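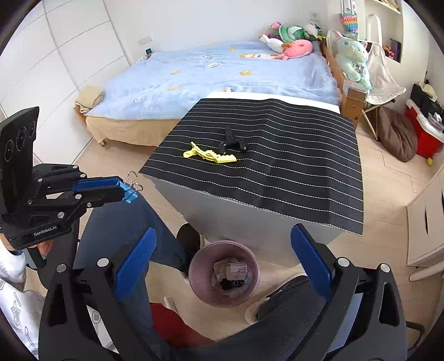
Binder clip in the left gripper, bedroom table setup

Sorting small objects by hand-held gripper: how many examples before training?

julline_k
Hello all. I am collecting examples for a small pick and place policy, with two hand-held grippers at my bedroom table. The objects are little things: hair clips, binder clips, a small box. I have now 1,367 episodes. My question is whether I should train already or continue until 2,000. Each evening I can record 90, if my wrists agree.

votbridge_lab
Train now. You will learn more from one bad policy than from two more weeks of recording.

Sethi22
I don't agree with this. With thin clips on a dark striped cloth the depth is difficult, and a weak first policy will tell you only that. What is your split per object?

julline_k
Sethi22, I must admit it is not balanced. The binder clip has 800, because it was my first object and I liked how the wire handles give something to hold.

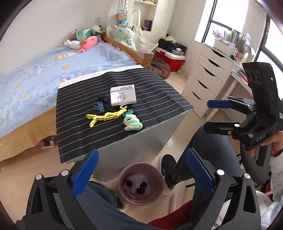
The hair clips are much harder for me. When a black clip lies close to the box, I often go in with a bad angle and push the box first. Until now I kept such episodes when the grasp succeeded at the end. Is it wrong?

Sethi22
I would remove them. The policy copies the push too.

votbridge_lab
Keep them! Recovery is exactly what is missing in most home-made sets. Put a tag on them and train with and without.

skilline_user
I am with votbridge on the tags, but not on training today. 800 of 1,367 is one object. Record the hair clips for a few evenings, then train. Also change the start positions, if you always lay out the clips in the same corner it will learn the corner.

Sethi22
Tags are fine if somebody really writes them. I have seen sets where the tagging stopped after the first evening.

julline_k
Thank you, this is useful. I will tag the pushes and record only hair clips this week, with new start positions. One more question: do you cut the waiting time before the first movement? Mine is sometimes long, as I check both grippers before I begin.

votbridge_lab
Cut it. Leave half a second.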